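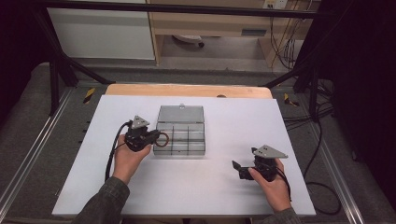

According to Jamie Oakley, a demonstration method should be judged by what the trained policy does with parts it has never met, and the hours saved in collection come second. Much of the later writing on the Trallside method takes up this point, and the method is now usually reported with both measures.

The Trallside method is a procedure for teaching robot arms to sort and place small parts from demonstrations given with hand-held grippers. A person holds one gripper in each hand and performs the task directly at a bench. No robot arm takes part in this stage. The recorded motion of the grippers is later used to train a control policy, which is run on a pair of arms fitted with jaws of the same shape. The method is named after the Trallside laboratory in Josville, where it was first tried in July 2018. A full account was released on Friday, March 20, 2020.

Background

Earlier work at the laboratory used teleoperation, in which an operator moves a pair of leader arms and a pair of follower arms copies them. Teleoperation gives joint angles that can be used without conversion, but operators were slow with thin or flexible parts such as rubber rings. They could not feel contact through the leader arms and tended to stop before each grasp. Recording bare hands was also considered. It was dropped because finger motion did not map well onto two-jaw grippers.

Procedure

Each session uses a flat work surface, a container and a set of small parts. In the standard task, the container is a clear organizer box with a hinged lid and a grid of compartments. The demonstrator places rings in the compartments and may use the second gripper to steady the box. Demonstrators are told to keep their fingers off the parts and the box while recording is in progress. If a part is dropped, it may be picked up again and the recording continues -- these recoveries are kept in the training set and marked.

Gripper position, gripper orientation and jaw opening are stored as one stream for each hand. The two streams are then placed on a common clock. A demonstration is thrown out if either stream has a gap that cannot be filled from the samples on both sides. The position of the box is changed between demonstrations, and the lid angle is left to the demonstrator.

Training and conversion

The policy predicts short runs of gripper poses relative to the current pose. Relative poses were chosen so that the bench and the robot cell would not need a shared origin. Poses outside the reach of the arms are removed before training by a filter known as the Rudell check, which solves for joint angles at every step and rejects the demonstration if any step has no solution. In early sets, most rejections came from the left hand, when demonstrators reached across the box with the wrist turned inward.

Results

The 2020 account used 200 demonstrations by 12 demonstrators. The trained policy was run for 80 trials on the standard task with rings of the sizes used in training. Errors were grouped by stage. Grasping from the flat surface caused fewer failures than release, where a ring could stay on one jaw and be carried back out of the compartment. Clear box walls were a further source of error, and the arms sometimes pressed a ring against the outside of the box.

A second group at Crabtree repeated the work with 2 changes: a softer jaw lining and a slower release. Failures at release became less common, but cycle time rose. The Crabtree group did not test unfamiliar parts.

Limitations

The method records no contact force. Tasks that depend on pressing to a set load, such as closing a stiff latch, have not been learned reliably. Hand-held grippers also differ in weight from those on the arms, and demonstrators move faster than the arms can follow. Recordings are therefore slowed before playback -- a step that distorts motions in which a part is flicked or allowed to fall.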